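Bivelen公開日

Bivelen公開日(ビヴェレンこうかいび)は、Monwoodの研究棟で毎年1月に開かれるロボットの見学会です。家の片づけをロボットにやらせてみよう、という催しで、私はもう三回通っていて、この項目もほとんど自分のメモから書いています(偏りはご容赦を!)。

概要

始めたのはHenrike Heitmannさんで、初回の来場者は200人。会場は普通の居間そっくりに作ってあって、靴を履いたまま入れるのが私にはありがたいところです。 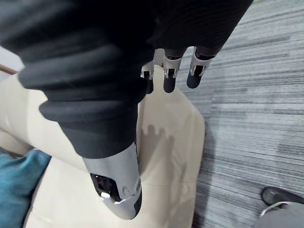
実演の担当はTorben Lammersさんです。台本がなくて、お客さんの質問に答えながら進むので、毎回話が脱線するんですよね。私は腕の覆いが気になって仕方なく、あの蛇腹みたいに厚いひだが重なった濃い灰色の布について、つい長々と聞いてしまいました。クリーム色の座面に指の影が落ちるのも、なんだか影絵のようで好きです。

布の実演

人気があるのは布を扱う回で、直近の回は席がほぼ300埋まりました。硬い箱と違って布は持つたびに形が変わるから難しいんだ、とLammersさんは力説します。つまむ場所ひとつで、その後のひだの出方がまるで変わるそうです。

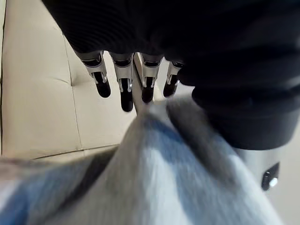

最終更新 2020年10月5日 (月)

淡い青灰色の布をつまむところは、ぜひ近くで見てほしい! 指先は黒くて丸く、根元の銀色の部分には小さなピンまで見えます。布がテントみたいに持ち上がった形、私はここばかり見てしまいます。

見学について

申し込みはClaltbridgeの窓口へ。質問の時間は後半にまとめてありますが、Lammersさんは途中で手を挙げても答えてくれます。

関連項目
Monwood
Claltbridge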